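Jeudi 3 septembre 2020

Levée trop tard, café avalé debout. Pluie toute la nuit, la gouttière fait encore son bruit de casserole. Balakrishnan avait déjà ouvert l'atelier quand je suis arrivée, radio trop forte, fenêtres trop ouvertes. Pas discuté. Pas le temps.

Journée puzzle, donc. La plaque mauve et les blocs verts. On voulait régler ça avant le week-end et évidemment on a commencé par chercher le pied à coulisse pendant une demi-heure. Il était dans le tiroir des piles. Qui range un pied à coulisse avec les piles. Moi, sans doute.

Le souci depuis lundi : les logements. Trop serrés sur la première version, fallait forcer, ça blanchissait le plastique aux angles. Trop lâches sur la deuxième, le bloc penchait comme un poteau mal planté. Godfrey avait dit au téléphone « ponce un peu ». Ponce un peu ! Il est à Ondby, lui, il ponce pas. J'ai redessiné les fentes hier soir, les yeux qui se fermaient, sans être sûre d'avoir enregistré le bon fichier. C'était le bon. Petit miracle.

Reçu aussi le mail de Prasau pour le plastique. 173 euros, port compris, livraison en octobre. Octobre !! Je leur ai répondu un peu sèchement, je regrette à moitié. On finira les bobines qui restent, tant pis si les verts ne sont pas tout à fait les mêmes d'une série à l'autre. Les gens s'en fichent du vert. Balakrishnan prétend que non. 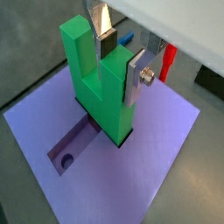 Le bloc en U, c'est mon préféré de la série. Une branche haute, une courte, l'encoche au milieu. Tout bête et pourtant on le retourne dix fois dans la main avant de décider de quel côté il va. Balakrishnan voudrait arrondir toutes les arêtes, je préfère les garder franches, on s'est un peu chamaillés là-dessus en mangeant. Lui riz froid, moi une tomate et du pain d'hier. On a laissé la question ouverte. Je crois que je vais gagner.

Ce que j'aime bien avec les nouvelles fentes, c'est le petit jeu tout autour, juste un trait d'ombre. Reste l'autre logement, celui en biais avec le trou rond dans le fond. Le trou, j'y tiens. Balakrishnan trouve que ça fait évier. Maintenant je ne vois plus que ça, un évier violet. Merci bien.

Après-midi décousue. Appel de Drudach pour la facture, ils réclament 900 alors qu'on avait dit 6 versements et que le deuxième n'est même pas dû. Vingt minutes d'attente avec la musique. La dame très gentille, elle « fait remonter ». Ça remonte depuis juillet. Noter : rappeler lundi, avoir le devis sous les yeux cette fois.

Puis balayé. Des copeaux mauves absolument partout, dans mes chaussettes, dans le sucre. Essayé deux autres plaques à la lumière près de la porte, le mauve tire sur le rose dès qu'il y a du soleil, c'est joli, je n'avais pas prévu. Garder cette teinte. Écrire la référence quelque part AVANT de jeter l'étiquette. (Étiquette jetée. Fouillé la poubelle. Retrouvée, collée à un filtre à café.)

Godfrey a rappelé vers cinq heures, il veut un prototype complet pour montrer à l'école Alemayehu, les petits de maternelle et ceux d'après. Combien de blocs, quelles formes, est-ce que ça tient si on secoue. Je lui ai dit que ça dépend qui secoue. Il n'a pas ri. Il faudrait que j'écrive une notice aussi, j'avais complétement oublié la notice. Une page, pas plus, avec des dessins. Qui dessine ? Pas moi.

Rentrée à pied, bus manqué de trois secondes. Courses : oublié le lait, acheté des prunes. Maman au téléphone, son genou va mieux, le voisin a coupé la haie trop court et elle ne lui parle plus. Je n'ai pas tout écouté, j'avais les fentes en tete.

Regardé le compte de l'atelier avant de me coucher, mauvaise idée. 1695. On tient jusqu'à la fin du mois si Drudach patiente.

Demain : papier de verre fin, bobine verte, piles (les vraies), répondre à Godfrey pour la notice, demander à Balakrishnan s'il a la clé de la réserve. Et du lait.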